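How a School Shops for a Robot Arm

Saturday, February 11, 2023
By Triin Ozoliņš

Buying a robot arm is a little like getting a dog. The price you pay on the first day is only part of it. You also need a place for it to live, things for it to use, and money for the times when something goes wrong.

Let's follow a made-to-order shopping plan. The robotics club at Hustlow School wants its robots to pick up letter blocks and spell short words. The club has until October to decide what to buy. Before anyone spends money, there is a list to write.

Start with the job

Grown-ups who buy robots for factories ask the same first question that the club asked: what does it have to do? A robot that lifts car doors is big and strong. A robot that picks up a toy block can be much smaller. If you buy the big one for the small job, you pay for strength you will never use.

The club wrote its job in one sentence: "Pick up a block and put it down where we want it." Then they built the job on a computer first, in a program that draws the robots and the table and lets you move everything.

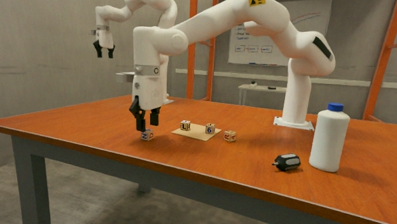

A budget is a plan for money. You write down how much you have, then everything you need, and you see if the two match. People often remember the arm and forget the rest. Each arm needs a gripper, the part at the end that holds things. In the club's computer plan the grippers have two black fingers, and one is open right above a letter block. Two fingers are fine for a cube. For an egg or a sock you might want something different, so the gripper gets its own line in the budget.

One arm or two?

Two arms can share work. One can hold something still while the other one moves. But two arms cost more than one, and they have to be programmed so they don't bump into each other. The club priced it both ways.

They asked two sellers, Trombridge and Nulter. Trombridge sells arms one at a time. Nulter sells them in pairs, with the cables and a day of lessons. When you compare prices, check that you are comparing the same things. A low price with no cables can turn into a high price later.

A table is equipment too

An arm that swings around pushes and pulls on whatever it is bolted to. If the table wobbles, the arm will miss. Eglītis, the shop that makes the school's furniture, offered a heavy table for 360 dollars. Some club members wanted to use an old desk for free. The desk rocked when you leaned on it, so they put the new table in the budget.

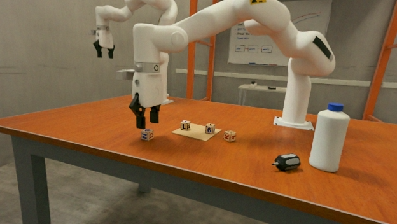 Next comes reach. Reach is how far the gripper can get from the base of the arm. Sellers print this number on the first page because it matters so much. Before you buy, mark the spot where the base will go. Then tie a string to that spot, cut it as long as the reach, and walk the end around. Anything outside the string is too far away for the arm.

You also need empty space for people. Plan a place to stand that is outside the string, and put the stop button there.

Small things add up

Blocks, tape, spare fingers, and screws are cheap one by one. The club's list of small things came to 77 dollars. If they had left it off, the budget would have been wrong by that much. 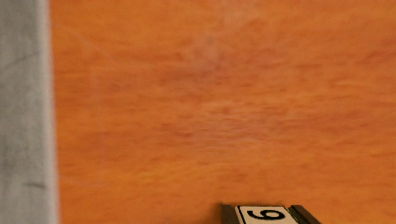
Some costs come back every year. Parts wear out. Computer programs sometimes have a yearly fee. Electricity costs money too, though a small arm does not use very much. Write "every year" next to these so you don't mix them up with things you buy once.

Last, save a bit of money for surprises. A part may arrive broken, or you may find out you need a longer cable.

Try it yourself

Pick a job you would like a robot to do at home. Write it in one sentence. Make a list with four headings: the robot, the place it works, small things, and every year. Ask an adult to help you look up prices, then add them up. If the total is too high, go back to your sentence and see if you can make the job smaller.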